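# What the new cell has done to our mornings

January 21, 2019

I promised a few of you I'd write about the robots once the holiday rush was behind us, and then December ran right over me, so thank you for being patient (and for the emails, Mom).
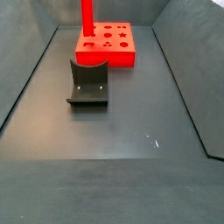

I should start by saying I was not looking forward to any of it. I've worked at the Gulton plant for 13 years, first on the packing line and now as what they call a fit and finish lead, and I'd seen two rounds of "improvements" come through that mostly improved the number of meetings. So when we heard that fitting tests and small part insertion were going to be automated, I went home and complained through an entire dinner. My husband ate his soup and let me go on.

For those who don't know what we do, it's mostly small molded parts that have to seat properly in other small molded parts. A peg goes in a hole, a tab goes in a slot, over and over, and somebody has to check that it went in straight and came back out without scraping. For years that somebody was one of five of us on the bench. On a big order day I would do 900 of them, and by the end of the shift my right thumb felt like it belonged to a much older woman. I have the drawer full of wrist braces to prove it!

The project is called Jondano, after a river or a dog, depending on who you ask. What surprised me is how much of it is simple stuff. I had pictured something out of a car commercial. A great deal of the early work is teaching with blocks and holders and shapes that wouldn't look out of place in my nephew's toy box, and then finding out all the ways a thing can go wrong when it's off by a hair. I've got a lot of opinions about off by a hair, and for the first time in my working life people were writing them down.

That's been the biggest change for me, I think. Siamak Sadeghi, our automation tech, came and sat at my bench for most of a week before he set anything up. He asked me why I tilt a part a little before I push it, and I told him I didn't tilt it. He showed me that I did. Apparently I've been tilting parts for 13 years (so has Luz next to me, only in the other direction), and there's a good reason for it, because the edge finds the hole before the rest of the part does. I felt oddly proud about that for days.

It hasn't all been lovely. The first full trial of the Avby order had 318 parts in it and we stopped so many times that I finished the last tray by hand, grumbling, with my coat already on. There's a tone the cell makes when it wants a person, and I hear it in my sleep. And the bench is quieter now. We used to talk all day long with our hands busy, about kids and recipes and whose car was making what noise, and you can't do that the same way when one person is at the screen and another is off pulling samples. I miss it more than I expected to. Two of us have started taking lunch at the same time again just to make up for it.

People at church keep asking whether we're losing our jobs, and the answer so far is no. Two of the bench jobs moved over to setup and inspection, and one of the women went to shipping, which she had been asking to do for ages anyway. I won't pretend I know what it looks like a few years out. I asked our manager straight and she said she didn't know either, and I liked her better for saying so.

As for me, I spend my mornings now checking the first parts of the run, wiping down, swapping holders, and deciding when something that passed shouldn't have. I'm slower at the computer part than I'd like to be and I keep a spiral notebook beside it, with arrows all over the pages. My thumb, though! I opened a jar of pickles on the first try last weekend and made everyone in the kitchen look.

Next up is the Sproģis job, with a snap-fit lid that I already know is going to be trouble, and Siamak wants me there from the first day of setup this time. I told him I'd bring the notebook and he should bring donuts.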